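Home | Releases | Tapes | Live | About

2 min read

I've had the new Drevden cassette on in the kitchen all week, and I'm still finding little corners in it. It's called Naltcombe, it lands in July on Dradico, and it's 62 minutes of slow organ, tape hiss and what I'm fairly sure is a clarinet played through a guitar pedal. If you liked their last one you'll know the mood — long, foggy, a bit seasick in the best way!

Hendrik Van Loon is back on the mixing desk and you can hear him all over side two, where everything goes low and woolly and then this tiny bell pattern wanders in. "De Bruijn" is the one I keep rewinding (yes, rewinding, I bought a proper deck in the spring). It runs for 20 minutes and I'd happily take another 20.

There are three guest singers, though you'd need good headphones to tell them apart. My only grumble is the opener, which fades out just when the drums get going. I played it to my sister and she yelled at the speaker.

The label is also bringing back the first Drevden EP, with new sleeve notes and one extra live track. I'll write about that one next time, once my copy gets here.
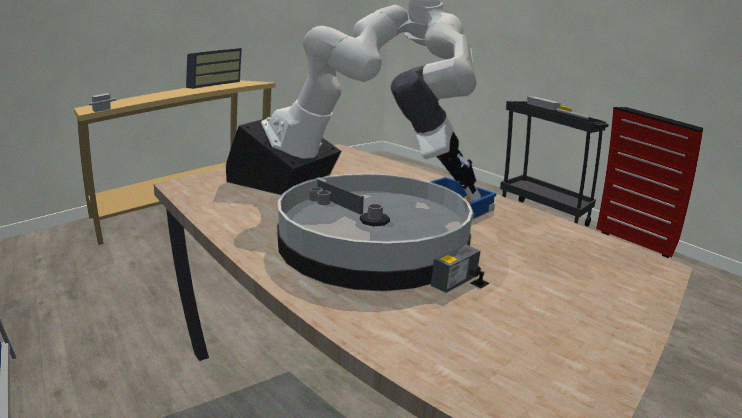
Will there be a vinyl version of Naltcombe?

Dradico says it's cassette and download only for now, with vinyl to follow if the tapes sell out.

Like this? Get the newsletter in your inbox. Unsubscribe any time.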